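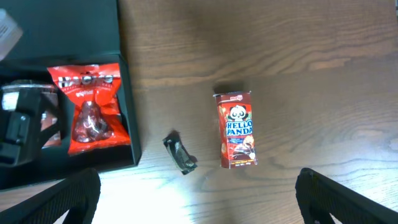

Snack sorting at the Brosby bench, seen from the wrist camera.

Sulastri Ong was standing next to the arm when the gripper stopped answering. It had closed on a carton and was due to let go over the box. "The screen said open," she said. "The fingers said closed. I believed the fingers."

Ong runs the packing trials at Jarkach, where a two-finger gripper sorts packaged snacks between a table and a storage compartment. The fault came in October, on cycle 66 of a run of 70. The controller kept sending the open command and kept logging it as done, and the arm moved on to its next pick with the carton still in its grip.

It hit the edge of the table at low speed. The carton was crushed and one finger pad came off. Ong pressed the stop button. She puts the delay at 3 seconds, which she considers too long.

"I was looking at the log when I should have been looking at the arm," she said.

Rohani Siregar, who maintains the cell, found a worn connector in the gripper cable. The arm's own safety checks had passed because the arm was fine. "Finger position was never part of the check," she said. "We had assumed it was."
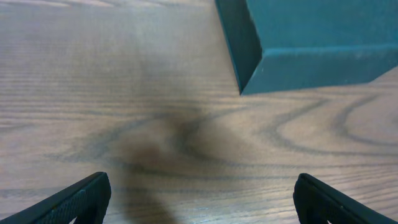
Could it happen again?

"The connector can fail again, any connector can," Siregar said. "What has changed is that the arm now waits for a position reading from the fingers before it moves. If there's no reading, it stays where it is."

The new check adds time to every cycle. Ong said she had one complaint about that from the Grurnum site and didn't change anything. The cable is now replaced every 11 weeks, and the stop button has been moved to the operator's side of the bench. 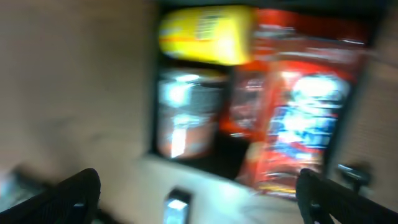 The gripper at the storage compartment, with packaged goods inside.

Shelf work still runs at reduced speed. Siregar wants to see the readings from a full cable period before she raises it.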